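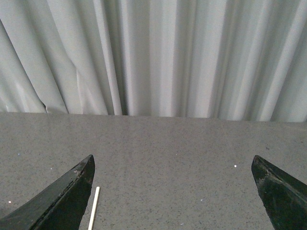

A grey tabletop between two black gripper fingers.

Harish Pal has spent most of his career on the pages between "add to basket" and "thank you for your order". He now runs checkout research at Kaveck, which tests booking and payment forms for hotel and ferry operators.

His latest round covered 36 hotel sites, of which 28 asked for an account before showing a final price. "The operators thought this raised repeat bookings," Pal says. "We looked at the session logs and the main effect was people leaving at the password field."

The test method is plain. Each site is given the same task, a two-night stay for two adults, and every field, page load and error message is logged. The longest form, before its redesign, took 140 seconds to complete with the details already to hand.
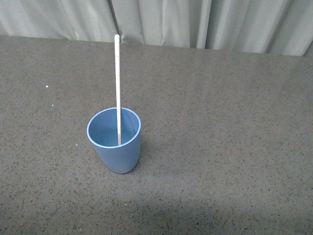
Error handling was the weakest area. Pal describes card forms that cleared every field after one wrong digit, and date pickers that could not be used from a keyboard. "Validate each field when the user leaves it, and keep what they typed. It is a small change to the code."

Yesenia Condori, who manages online sales at the ferry operator Gruvari, took a similar set of findings in September and cut her booking process to 3 pages. She kept the seat map, against Pal's advice. "Our passengers want to see where they are sitting before they pay," she says. Pal still disagrees, and would move it to after payment.

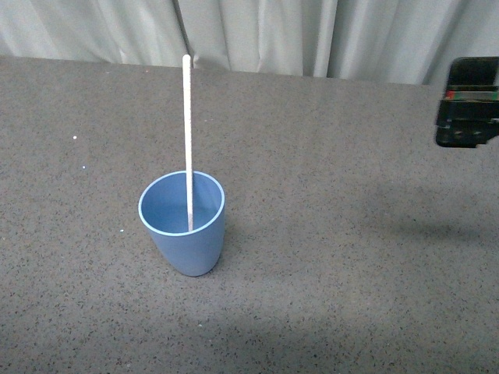 Testing on mobile

Kaveck runs the mobile tests separately, on slower connections. Pal wants the total price, with taxes, fixed at the foot of the screen on every step. "If it changes, say which item changed it."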